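The Big White Table Problem

2/24/19

So I finally gave in and bought the white desk. You may remember (if you were here last April) that I spent three whole posts going back and forth between an old oak thing with drawers and a plain glossy white one, and that Babita Chauhan left a very long comment telling me white would show every crumb. She was right! It shows every crumb, every hair, every ring from every mug. I love it anyway.

The oak one would have needed two people and a van, and my stairs have a turn in them that has already eaten the corner off a bookcase. The white one came flat from Redus in two boxes. It took me an evening and most of the next morning, mostly my own fault for putting the left leg on backwards and then doing the same thing with the right one to match.
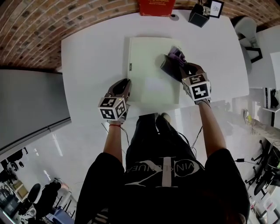 My big worry before I bought it was what to put on it. I'm a piler. Give me a surface and by the weekend it has mail on it, and scissors, and a sock. What I keep coming back to now is keeping the stuff at the far side and leaving the near side for whatever I'm doing, and a big table makes that so much easier. A red box and a little framed drawing along the far edge, a pale board laid down in front to work on, and glossy white the rest of the way. I like the drawing best, with its black frame and white mat, and I've gone and put one of mine on the desk too (the pear I did in Teguh's evening class, the only one that came out looking like a pear).

The board idea I've stolen outright. Mine is an old pastry board, 95 cents at the church sale, and it means I can cut fabric and glue things without scratching the top. When dinner's ready I lift the whole mess up and stick it on the dresser. Tarun says that's just moving the pile. Well, yes.

I'm also jealous of the brick. Red brick behind a white table is exactly what I wanted, and what I have is wallpaper with ferns on it that came with the house. I got a quote from Joshi to take it back to whatever is underneath, $1421, and underneath might be plaster and nothing else. So the ferns are staying put for now.

Still to do: a hole for the lamp cord. There's a small round one in the white tabletop up there and I didn't think to get a desk with one, so my cord hangs over the back and the cat has noticed. Keith has offered to bring his drill over. I've seen Keith's shelves, so I'm thinking about it.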